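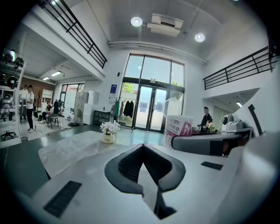

Open day at Dutitwood starts at 9:30 on a Wednesday, and by ten the reception counter has a line of people signing their names. The company occupies a former furniture showroom, two floors high with mezzanines along the sides, and it has kept the showroom's big window over the front doors. Most of the visitors come from small factories and packing houses. They have heard that robots can now be taught by hand, and they want to see what that involves.

What it involves, mostly, is people picking things up. Dutitwood records human workers doing ordinary jobs with a hand-held gripper, a white-shelled tool with its own camera. The person squeezes, lifts, carries and lets go. The recordings are then used to train a robot arm fitted with the same kind of gripper. The tool is called the Kundance, and the arm it feeds is the Rovex.

Faustine Pruvost runs the recording sessions and led the first tour of the day. She handed the Kundance around before she said much about it.

"Get used to the weight first," she told the group. "If your wrist is fighting the tool, the robot learns the fight."

The task for the morning was clearing a table. Visitors took turns moving small objects from one side of a tabletop to the other and setting them down inside a taped square. A good run takes less than a minute. Pruvost asks her regular operators for 100 runs of a task before she changes anything, and then she changes one thing at a time: the height of the table, the starting place of the object, the direction of the light.

Several people rushed. A man from a bottling plant finished well ahead of everyone else and was told that his run would be thrown out, because he had swung the tool so quickly that the camera would have recorded mostly blur. He tried again at half the speed. Pruvost kept that one.

The company records in its own front room as well as in a closed studio upstairs. Pruvost said the studio recordings were neat and easy to sort, but the first arm trained on them did badly as soon as it was moved to a customer's site. Windows, ceiling lights and people walking past all gave it trouble. Since then about 40 percent of the sessions have been held in working spaces, with the day's business going on behind the operator.

"We stopped tidying up," she said. "A shop has boxes in it. So does a warehouse."

After coffee the group went through to see the Rovex run the same task. The arm was slower than any of the visitors had been. It reached for a plastic cup, stopped short, corrected itself and picked the cup up by the rim. On the next try it knocked the cup over and waited while a technician stood it up again. Of the tries made during the hour, 70 percent ended with the object inside the square. Pruvost wrote the result on a whiteboard and left it there for the later tours.

Questions were mostly about money and time. A woman who packs ceramics for mail order wanted to know how long her own staff would have to spend holding the gripper. Pruvost said that for a single packing job, with 2 people sharing the work, she would plan on three weeks of recording and another month of testing. She would not promise a date for anything fragile. The woman wrote this down and asked whether the pads could be changed. They can, and it takes a screwdriver.

Another visitor asked what the operators think of the work. Pruvost called over one of them, who said that his hand had been sore for the first few days and that he now changes hands every half hour. He likes the kitchen tasks best. Folding cloth is the one he tries to trade away.

The software that sorts the recordings is called Juška. It checks each run for gaps and flags the ones in which the camera lost track of where it was. Shiny surfaces are a common cause, along with blank walls. A person still looks at everything Juška flags, and on a bad day that takes up most of the afternoon.

The last tour left a little after four. Visitors who had made usable runs were asked to sign a form allowing the company to keep them, and most did. The man from the bottling plant asked for a copy of his. Dutitwood plans to hold its next open day in February, with cloth folding as the task.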